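Search this site Enter keywords Go

In Praise of the Dull Morning

I have been meaning to write something about mornings for a long while now, and every time I sat down to do it some bright idea about productivity got in the way and I ended up deleting the whole thing. So let me say it plainly before I lose my nerve. I think we should all be a good deal more boring before nine o'clock.

When my wife and I moved to Borkley, a town of over 3,000 people and one bakery, I had a morning routine that I was very proud of. I got up at five. I stretched, I wrote in a notebook, I read 50 pages of something improving, and by the time the rest of the street had its curtains open I was worn out and (my wife will confirm this) no fun to talk to. I had picked the whole thing up from a paperback, and I kept at it for the better part of two years, mostly out of stubbornness.

Then one March the furnace quit, and for a couple of weeks it was simply too cold to get up at five and be admirable. I stayed under the blankets until seven. I came down, made coffee, and sat with it. I looked out at the neighbor's fence. I thought about soup! And I noticed, somewhere in the second week, that I had stopped snapping at people on the phone.

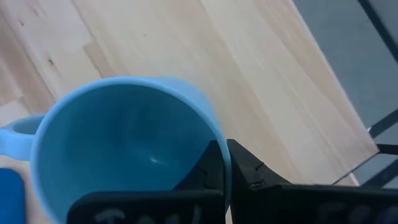
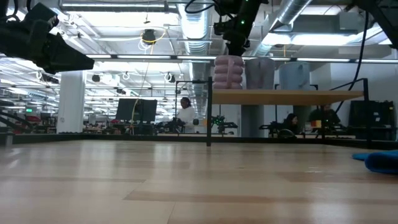
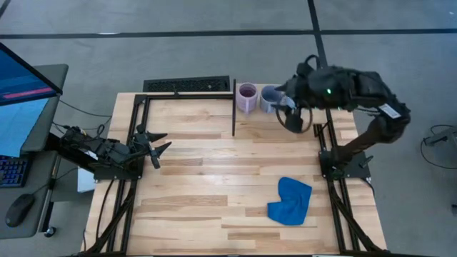

Filed under: Home & Habits

My old friend Bart Cuypers thinks I am making too much of this. He is a five o'clock man himself and always has been, and he told me over lunch that some people are just built to get going early and I shouldn't scold them for it. He's right, and I don't mean to. If you wake up before the birds and it makes you happy, then please carry on, and feel free to bring in my newspaper while you're out there. My quarrel is with the idea that an hour has to show something for itself, that you ought to be able to hold it up at the end and say, look, I got this out of it.

We do this to our evenings too, of course, and to our vacations, and I have even caught myself doing it to naps. But the morning seems to get the worst of it, maybe on account of all those paperbacks. A person who sits quietly at a table for half an hour after supper is said to be relaxing. Let the same person do it at seven thirty in the morning and somebody will ask if they are feeling all right.

I can't prove to you that a dull morning is good for your heart or your blood pressure, and I'd be suspicious of me if I tried. All I can say is that I like my family better at breakfast than I used to, and I believe they like me better as well. The furnace has been fixed for years. I still come down at seven, and I still haven't finished the improving book, which is under the short leg of the hall bench and doing fine work there.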